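Welche Doku für unseren Filmabend über Protestbewegungen?

Yara Issa
Wir zeigen im Dezember im Kulturraum Bastel einen Dokumentarfilm über Nachbarschaftsproteste und reden danach darüber. Ich freue mich riesig! Zur Wahl stehen „Tuker“ und „Prydderch“. Welcher trägt das Gespräch besser?
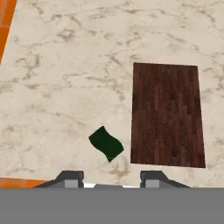

Boltport
Ganz klar „Tuker“! 61 Minuten, vier Familien, kein Erzähler, und man ist sofort mittendrin. Für eure Einladung würde ich den Hintergrund ruhig halten, heller Stein mit graubraunen Adern wie hier passt wunderbar zu schwarzer Schrift. Lasst nach dem Abspann kurz Stille — die braucht der Film.
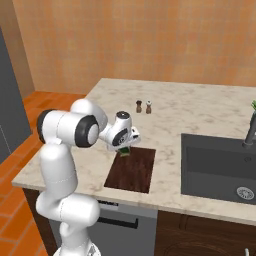 Kinokatze
Bei „Prydderch“ sitzen die Leute in der Küche und erzählen, wie die Demos angefangen haben, großartig! Macht das Gespräch danach auch so, am Tresen und mit Essen. Ein dunkles Holzbrett auf weißem Marmor sieht dafür toll aus, Brot und Käse drauf, fertig. Um sieben anfangen reicht völlig. 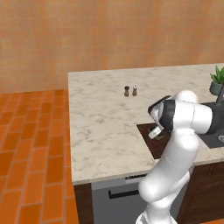 Und fragt vorher wegen der Vorführrechte nach, das hat bei uns gedauert. Viel Spaß euch!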